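2018-05-14

Grades are in!! All 462 of them, if you count the lab sections, and I have eaten nothing since breakfast except a granola bar I found in my coat. Organic II is a beast of a course to close out and I'd forgotten how much of it is just typing numbers into boxes.

Ermira Tomić stopped by my office to tell me she got into the Dorow program. She's the one who nearly dropped the class in November over the mechanisms unit, and now she's off to do surface chemistry for 3 years. I was so pleased I knocked my tea over the seating chart (no loss, it was an old one). She wants to keep in touch about the nickel catalyst work, and I said of course, write any time.

Then a long lunch meeting, minus any lunch, about room 201. Akihiko wants the two new fume hoods in there before fall and the dean's office wants it for advising. Akihiko Takeda is the calmest man I know and even he was tapping his pen by the end. I think we'll get one hood. I'd take one hood and be happy.

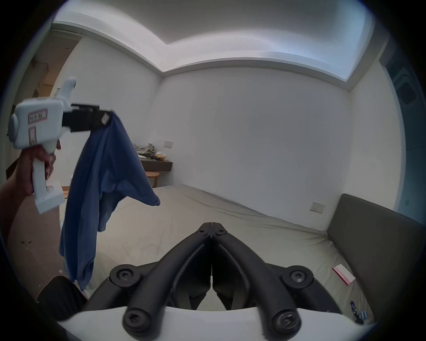 Anyway, the Natance chapter. I promised it to the editor by the end of the month and I have six pages, four of which are me arguing with myself about whether freshmen need to see orbital diagrams before they've ever weighed anything. I still say weigh something first! My old adviser at Hindden had us titrating vinegar on the first morning and I can still smell it.

Tomorrow I want to write from eight until noon with the email closed. Also return the Tsuchiya book to the library, it's been overdue for ages, and call Mom back.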